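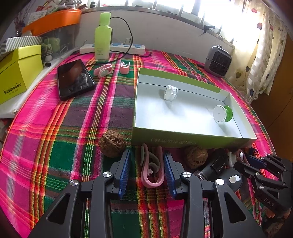
Walnuts and a pink clip on the plaid cloth

Print this message | E-mail this message

Subject: Re: How much to set aside for the July swap?
From: Vittoria Donati
Date: 30 Mar 2019

Naima Tahiri wrote:
> Hello everyone, I'm fairly new to the list and hoping for some guidance.
> My husband and I took over his aunt's two walnut trees when we moved
> in, and we've ended up with far more nuts in the shell than we can eat.
> I would love to bring some to the July swap but I don't know if they
> will still be good by then. They are in the garage in grocery bags at
> the moment. Should I crack them all now and freeze them? Also, is there
> a trick to getting the halves out whole? Mine come out as crumbs.
> Thank you, Naima

Dear Naima,

Welcome, and what a nice problem to have! I have been meaning to answer you for days, but we had company, and then the sink backed up, and you know how it goes.

First, please don't crack them all. A walnut in its shell keeps a good deal longer than one out of it, and it's the warmth in a garage that does them in once spring gets going. I would move them somewhere cool and dry this week if you can, and get them out of those bags and into something that lets the air through. Onion sacks are perfect. My mother kept hers in old pillowcases hung from a nail on the cellar stairs, and we ate from them right into summer. If you have room in a freezer, you can freeze them in the shell too, which people forget. Just let them come all the way back to room temperature before you open the bag, or they'll get damp.

Before you decide how many to bring, crack open a handful from different bags and taste them. You want sweet, with that little bit of bitterness from the skin. If one tastes like old paint or crayons, it's gone rancid, and I'm afraid the rest of that bag may be heading the same way. Color won't tell you much – some of my darkest ones last fall were the best of the lot.

As for getting the halves out whole, I fought with this for years. What helped me was soaking them overnight in plain warm water, then draining them and leaving them under a damp towel for a few hours. The meat gets a bit bendy and doesn't shatter. Then stand the nut up on its flat end, pointed side up, and give the tip a couple of light taps with a small hammer, turning it as you go. Light is the word! Once they're shelled, spread them out on a cookie sheet in a very low oven until they snap again. Don't skip this if you are storing them, soaked nuts will mold before you know it.

And do save the crumbs. I put them in the bottom crust of an apple tart with a little brown sugar and butter, and my brother-in-law, who claims not to like walnuts, had three slices at Christmas.

Now, the swap. Last year we had a lot of jam and not much else, so walnuts would be very welcome. Small bags go faster than big ones. I'd write on each one whether they are shelled and when you picked them, and keep them at the far end of the table from the baked goods, on account of allergies. The Koskela hall has asked us to stay under 400 people this time, so please send in your name early if you plan on having a table. Chairs are there already, but bring your own cloth.

One more thing and then I'll let you go. If your trees are as tall as I'm picturing, spread old sheets underneath in the fall before the nuts start dropping, and pick up every day or two. The squirrels get up earlier than any of us. And wear gloves for the green husks – I had brown fingers at my niece's wedding and they show in every single photograph.

Write to me off the list if you'd like the tart recipe. It's on a card somewhere and I'll be glad of an excuse to look for it.

Warmly,
Vittoria

Last updated: see message date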